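Spent the afternoon of 08/05/2018 swapping between two handheld grippers and trying to decide which one we order more of. Posting my notes as a thread so I can find them again.

**1/**
Both are black, both have two jaws, both go over a USB cable to the same logging box. One is from Wademar, the other is from Wendow. I held the Wendow in my left hand for the first half and then switched, so handedness shouldn't skew this too much.

**2/**
Price first. The Wendow pair is 3,293 with the mounts included. Wademar sells the grippers alone and you buy the mounts later. By the time you add those the gap is small enough that I stopped caring about it.

**3/**
Weight is closer than the spec sheets make it sound. What you notice after an hour is where the weight sits. The Wademar is nose heavy, so your wrist does a little bit of work all the time just to keep the jaws level. The Wendow balances over the palm.

**4/**
I ran 16 takes with each one. Same tasks in the same order: open a folded cloth, move a cup, coil a cable, reposition a desk lamp. I wrote down a pass or a fail and one line of notes per take.

**5/**
Cloth was a tie. Both pinch a single layer fine if you come in low. Coming in from above, both grab two layers and you have to let go and start over.

**6/**
Cup went to the Wademar. Its pads are softer and a bit wider. The Wendow pads are hard rubber and a glazed cup turned in them on three takes. You can glue softer pads on, and I probably will.

**7/**
Cable coiling was bad on both. I'm taking it off the list until we have narrower fingertips. No point in scoring a task where the person holding the gripper is the one improvising.

**8/**
The lamp is the one I care about. It's tall, light at the top, and the head is long and smooth. You need one gripper to steady it and the other to move the head, and the two have to get there close to the same time. If one is late the base walks across the sheet.

**9/**
Trigger feel makes a big difference on the lamp. Wademar's trigger has a dead zone at the start of the pull, then closes fast. Wendow's closes evenly from the first bit of travel. I could stop the Wendow half closed and wait for the other hand. I couldn't do that reliably with the Wademar.

**10/**
Logging. We read jaw width at 300 samples a second from both. The Wademar dropped samples when I moved its cable near the connector - small gaps, but they show up in the plot. Taping the cable to the grip fixed most of it. No gaps on the Wendow.

**11/**
Cables in general: leave more slack than you think. My first two takes were ruined by a cable pulling tight when I turned my wrist over. I now leave a loose loop below each hand and keep it off the work surface.

**12/**
Mounts. One bracket is small and stays out of the way. The other plate is a lot wider and I bumped things with it until I learned to rotate my forearm outward. The holes in it are handy, though, so I'm not ready to cut it down.

**13/**
For software I tried the Ó Riain driver and then Cokau. Ó Riain found both devices right away but mixes up left and right if you unplug one in the middle of a session. Cokau asks for a serial number for each hand, takes longer to set up, and then leaves you alone. Staying with Cokau.

**14/**
One thing I got wrong in February: I tested grippers one at a time back then. Most of what separates these two only showed up when both hands were busy. If you're comparing handhelds, do at least one two-handed task.

**15/**
Where I landed: Wendow for the lamp and anything else that takes both hands. Wademar stays on the shelf for cups and bottles. Ordering one more Wendow pair and a bag of soft pads.

**16/**
Next up is the same list with a plain bench surface and no sheet. I want to know how much of the base sliding was the sheet. Will add the numbers to this thread when I have them.

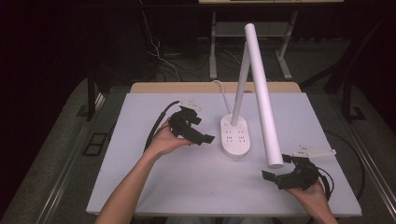
Lamp task, one gripper on each side.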